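From: Nesma Shehata
To: plultden-dev
Date: 2019-08-28
Subject: Re: [plultden-dev] Grasp width on thin and thick books

Ruben Van Beek wrote:
> I still get the planner picking the whole row when the spines
> touch. It wants one object 6 books wide and then complains that
> the gripper can't open that far. Is the edge splitter meant to be
> on by default? I'm on the branch Rostyslav pushed in June.

Hi Ruben, hi all,

No, it's off by default on that branch, sorry! Set split_edges to 2 in the perception config and restart the segmenter (a reload won't pick it up). Level 1 only splits on colour, so two dark spines side by side still come out as one lump.

I've been running level 2 on the wrist camera since yesterday and I'm really pleased with it. It looks for the long straight lines where cover meets page block, and hands the planner a separate slab for each book. Rostyslav's trick of dropping the depth points nearest the fingers helps a lot – before that, the fingertips kept getting merged into the cover.

Two things I'd love people to try.

1. Closing on a book that stands taller than its neighbours. The planner now takes the grasp height from the top edge of the target alone, so a lower row next to it shouldn't drag the fingers down. My current test piece is a thick navy 1984, with an orange book next along.

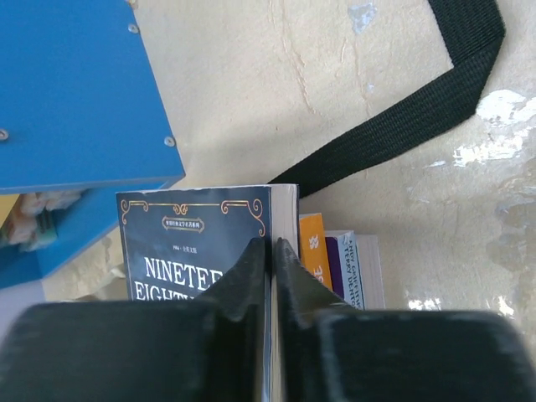 2. Lettering that runs along the spine or cover. Big white capitals still give me false edges now and then. Raising min_line to 558 got rid of most of them, but I haven't tried it on small books. Jeanine, could you run it on your Gazi set?

The cloud is capped at 2000 points per slab at the moment. Shout if that's too few for you – it's one line in slab_fit.py.

Nesma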